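Kincaid Tiny House Lights - Your Questions

I get a lot of the same emails, so I put my answers in one spot. If yours isn't covered, write me and I'll get to it, usually by Thursday.

Do I need an electrician?
For low-voltage dollhouse lights, no! I learned at my kitchen table with a library book. Anything that goes into your actual walls is a different story, so please call someone for that.

How many lights can I run?
Check the number printed on your power supply and stay well under it. My biggest house, Sultar, has three floors and I split it into 2 circuits (I wish I'd done that from the start).

What scale do you work in?
Mostly one inch to the foot. I tried smaller once and my eyes hated me for it.

Where do you get your wallpaper?
Ingegerd Eide prints it for me. She has 250 patterns now and I want every one of them - the blue stripe in the Gastia parlor is hers.

Can I solder instead of using connectors?
Sure, plenty of people do. I like screw terminals for the main run, mostly for the times I change my mind about where a lamp goes, and that happens a lot. 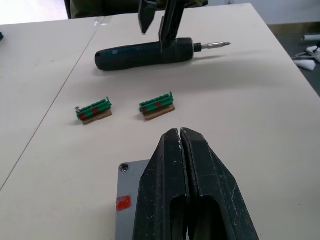

Two green terminal blocks, side by side.

Do you sell finished houses?
Not right now. I take a couple of repair jobs each January, and the list opens on this page.

Can I use your photos?
Yes, just link back to me.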